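**Re: oiling a wood tabletop – how many coats?**

**plollix_60** – July 6, 2024

So I finally sanded the big table down, stopped at 320 grit, and put on two coats of Matić oil back in June. It still feels kind of thirsty to me? My brother-in-law swears by a third coat. I'm tempted, but the can was pricey and I'd rather save what's left for the bench.

Light wood, and I'd like to keep it light – no orange, please!

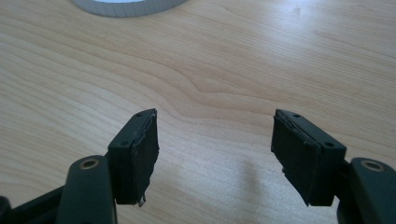 **Makarwood** wrote back:

Stop at two. A third coat just sits on top and gets gummy, especially if you went as fine as 320. Give it a month before you decide anything.

**simunov500**

Gonna disagree with Makarwood there. I've done three coats on every table in my house and never had gummy. The trick is wiping it off after some 20 minutes, and I mean really wiping, old T-shirt, elbow grease, the works.

**Makarwood**

In a dry house, sure. Try that in Louisiana in summer.

**plollix_60**

Ha, okay, I'm in Ohio so somewhere in the middle! I'll try a third coat on the underside first and see how it feels by next weekend. Anybody know if the Matić stuff goes bad once it's opened?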